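July, too hot to sleep, so I may as well write up the demo arm.

Day four of the Trinovance loan. Lucian Vasiliu phoned at nine to ask how we were "getting along with the unit," in the tone of a man asking after a nephew he has placed with strangers. I said we were getting along. He reminded me the trial covers 100 hours and that we have used 58, most of them, by my reckoning, on the login screen.

The brochure promises up to 2,000 cycles between calibrations. It also promises "kitchen-ready confidence," and I have read the thing three times without finding a unit for that. The monthly price is 1,322 before the service plan, and the service plan is a separate brochure.

Still, I came in ready to dislike it and I'm having trouble. The teaching mode is good. You push the arm where you want it, press the button, push it somewhere else, press again. D'Amico's people wanted a week to show us theirs and sent a man with a laptop who never took his coat off. Skondeo never called back, so they remain my favorite.

My complaint is the grip settings. There are too many of them and they're named by somebody who has never washed a dish. "Compliant hold" and "soft hold" are different things, page 40 says so, and then page 41 uses them as if they weren't. I spent the afternoon on cookware and wrote rude things in the margin.
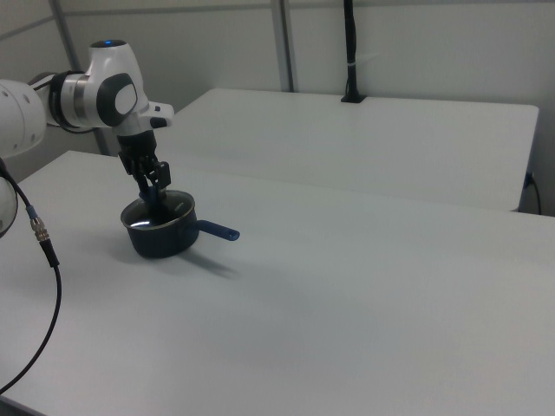
Miltulcombe wants my recommendation before the trial runs out, and they want it on one page. I have half a page, mostly about the manual. I'm leaning toward yes for six months if Lucian will throw in the training day — he will say he can't, and then he'll call back after lunch.

Must remember to ask who pays the freight if we send it back. Fan is making the noise again.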